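Clovia shop page: tips for a block-sorting arm on a bench

These are notes from our build at the Stenstead shared workshop. The arm picks up shape blocks and sets them in and on a sorter board. We call the whole rig Clovia. Most of what follows applies to any small arm with two metal fingers, and most of it costs very little.

Padding the fingers

Bare aluminum slides on foam and on painted wood. Stick a thin rubber pad on the inside face of each finger, and cut it a bit short so the edge doesn't catch. Clean the metal with rubbing alcohol first and let it dry. Press the pad on with a clamp overnight. If it peels, it will peel at the tip, so check there before each session.

Set the grip force low and raise it a step at a time. Foam dents and comes back slowly, and a dented block won't go through a snug hole. Grab tall pieces close to the top. That leaves the lower end free and keeps the fingers clear of the board.

Go over the finger screws with a hex key once a week. We use a medium threadlocker on ours. Don't use the permanent kind, you will want those fingers off again.
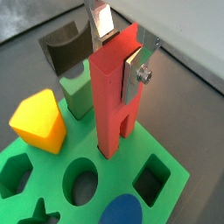
Gripping near the top gave me trouble on my own build, Atallah wrote under the first version of this page. The block swings if the arm stops short, and then the bottom misses the hole. I slowed the last part of the move by half and put up with the wait.

Slowing down works for us too. We run the travel at normal speed and drop to a crawl for the final inch. If the block still swings, look at the pads before you touch the code.

Working inside a bin

Side walls save a lot of walking. A dropped block stays where the arm can reach it, and slanted walls send most pieces back toward the middle. Make the walls from something matte if you can. Our first set was glossy and the overhead camera kept finding blocks in the reflections. Light sanding with fine paper fixed most of that.

Dark gray is a good floor color. Bright blocks stand out on it. The catch is dark blocks, which take a second light or a lower threshold in the vision settings. Try every block you own in each corner before you call the lighting done.

Leave open floor in front of the board. The arm needs somewhere to set a piece down and take it again from a better side. Also keep tall blocks away from the path between the pick spot and the hole. A wrist housing is wider than you think, and it will knock over an arch on its way past.

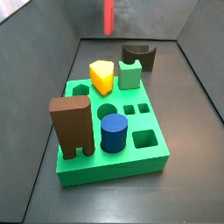
Photo: Unileck build log, Stenstead

Foam boards creep. Every time a block goes in crooked, the board moves a hair. Put two strips of drawer liner under it, or a few dots of removable mounting putty. Mark the corners on the floor with a paint pen so you can put it back after cleaning.

Keeping count

Write down tries and drops. We log each pick in a plain spreadsheet, with one column for the block, one for the result and one for notes. At the end of March we had 3,442 tries, and 2,886 of them were good. Sorting the bad ones by block showed us that the arches caused most of the trouble, and we changed the grip point for those.

Back the log up somewhere other than the shop computer. We lost nine days of it once.
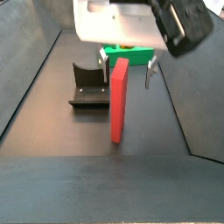
Opening width is the setting we change most. Too narrow and a finger comes down on top of the block, too wide and it hits whatever is standing next door. Measure your widest block and add a finger's thickness on each side, then check the neighbors. With the fingers spread as they are over the red block, the left one ends right beside the black holder, so that is the side to watch on the way down. Move the holder or turn the wrist a little.

Wipe the floor with a damp cloth when you finish. Dust specks show up under a top light and can confuse a camera set to look for small parts.

Spare pads, liner and a hex key live in the drawer under the bench. Put the key back.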